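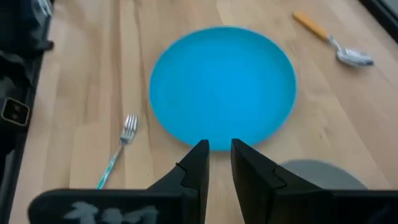 About us

Hello! I'm Pavithra Chettiar, and with Doina Ionescu I run the Neltby Robot Shed, a shared workshop where ordinary people build robot arms for jobs round the house. Neltby is a small place and we're at the far end of it, behind the old seed merchant's, with a green door that sticks in wet weather (push hard, low down, by the hinge side).

We're a little school as well as a workshop, I suppose. You can come along to a course and leave knowing how to wire a motor without letting the smoke out, or you can pay for bench time and get on with your own thing while I make tea and ask nosy questions. Plenty of people do both.

How it started

I used to repair sewing machines. I still do if you ask nicely! Doina taught woodwork over in Otdale, and we met when she brought me a very sad overlocker and stayed for three hours arguing about gears. She'd been trying to build an arm in her spare room that could lay a table. I thought this was the daftest and best idea I'd ever heard, and I went round the next evening with a box of bearings.

The first arm was dreadful. We called it Kodikara, after the street Doina grew up on, and it could move in one direction with confidence and in every other direction with a sort of shudder. It now hangs over the door and visitors bang their heads on it. The second one was Widico, and Widico is still going, though I don't think there's a single original part left in the shoulder.

We took on the shed in February, when there was frost on the inside of the windows, and opened properly on Jun 17, 2023 with a borrowed urn and far too many scones. We've got 9 benches now, and about 40 people come through on a busy month, which still makes me a bit giddy when I say it out loud.

Laying the table

The table job never went away. It's what most of our builders start on, because everybody already knows what a laid table should look like and you can tell from across the room if it's gone wrong. All you need is a plate, a fork and a spoon. We like them in different colours, so a blue plate, a fork with a teal-green handle and a spoon with a yellow one, and you put them down on the wood any old how and start working out how the arm ought to get at them.

Plates are horrid, by the way. They look like the easy one, being big and bright and sitting there flat, but there's only a little raised rim to get hold of and two straight fingers have to come at it just so. Cutlery is a different sort of nuisance. A fork lying at a slant means turning the wrist to match, and shiny metal plays tricks with a small camera, so the tines and the bowl of a spoon can go all glints and blur. Doina teaches people to aim for the plastic handle. I teach people to have a biscuit and try again.

Our grippers have two fingers, black, with a step cut into them, and that step has been redrawn more often than I've had hot dinners. If you come on the course you'll end up with opinions about it. Do tell us! The last change came from a retired bus mechanic who'd been with us a fortnight, and it was better than anything we'd come up with.

What you can do with us

The beginners' course runs for 6 evenings. You'll go from a bag of bits to a gripper that opens and shuts when you tell it to, and by the last session most people have it fixed to one of our arms and are chasing a spoon about. You don't need any maths beyond a tape measure, and we've got spare glasses, gloves and laptops.

Bench time is for anyone who's done the course or can show us they know which end of a soldering iron to hold. You get a bench, a vice, the use of the printers and a shelf with your name on it. Please do use the shelf. Doina tidies things that aren't on shelves and you may never see them again.

Then there are the home builds. If you've got half an arm sitting in the garage and you've lost heart, bring it in, or send us a photo and a few lines about what it's doing. I've got a real soft spot for these. Mostly it's a cable, or a screw that wants to be slightly longer, and it's lovely watching somebody's face when the thing lifts itself up off the bench.

Who you'll meet

Me, nearly always. I do motors, wiring and anything with a belt in it, and I look after bookings, so if your email gets a reply at midnight, sorry, that's when I sit down.

Doina does the wood, the metal and the planning. She's the one who'll ask what your robot is for before she lets you cut anything, and she's usually right to ask, though please don't tell her I put that on the website. She also runs the under-sixteens' club in the school holidays, which fills up fast and is very noisy and is probably my favourite week of the year.

Coming to see us

You're welcome to pop in for a look before you sign up for anything. There's parking in the yard as long as you keep clear of the big gates, and the Otdale bus stops by the chapel, two minutes' walk away. The door is wide enough for a wheelchair and the floor is level all through, and two of the benches wind down low.

Drop me a line first if you're bringing a group, or a dog, or an arm that's heavier than you can manage on your own. I'll come out to the yard and give you a hand with it.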